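The budget for the second arm was due on the tenth, and Duván Huamán had been putting it off since July, the way he put off the dentist and the long drive out to see his aunt. He had the form. He had a pencil and a mug of coffee that had gone cold twice. What he didn't have was a number he could say out loud in front of the people at Windwood without his ears turning pink.

The first arm had been easy, because everybody had wanted it so badly. They'd bought it from Virberg the year the Clumport order came in, and for a whole week people carried their sandwiches over to the sorting bench at lunch and watched it pick things up and put them in a box. It still picked things up and put them in a box. It was slow and polite about it, and he had grown fonder of it than he would have told anyone – he said good night to it sometimes, if the lights on that side were already off.

So he took the form out to the bench, thinking that the figures might come easier if he sat next to the thing they were for. There was the price of the arm itself, and then there was everything that came along with it: the stand, the spare finger pads, the yearly service, the 27 hours of training that Virberg wouldn't let you skip. He wrote 1154 on the line for the pads and service and looked at it for a good long while. Green push buttons and black selector switches lay every which way on the bench, with the cardboard box over to one side, and he pulled up a stool and went on with his adding.

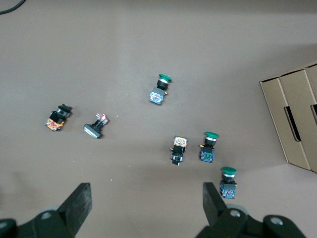 Tu wanted to know whether he had put in anything for the floor, because a second arm meant a second stand, and a second stand meant drilling, and the last time they drilled they had lost most of a morning looking for the right bit.

He had not put in anything for the floor.

"Put in 184," said Tu, leaning over to read the form upside down. "And then put in a little more, and call it shipping."

"Is it shipping?"

"Well, the bits have to come from somewhere."

Duván laughed, and rubbed out the line he'd just written, and wrote it again a bit lower so there would be room. It was a nice thing to have company for this kind of work. He could hear the heaters ticking up in the roof, and the radio somebody had left going in the packing room, playing one of those songs his mother used to sing with half the words wrong.

"What if they say no?" he asked.

"Then we ask again in July, and you'll have the form all filled out already."

He thought that over and found it was more comforting than he'd expected. At the bottom of the page he signed his name, and beside it, in his best square printing, he put Jan 10, 2024. Then he turned the paper around and slid it over so Tu could check the adding.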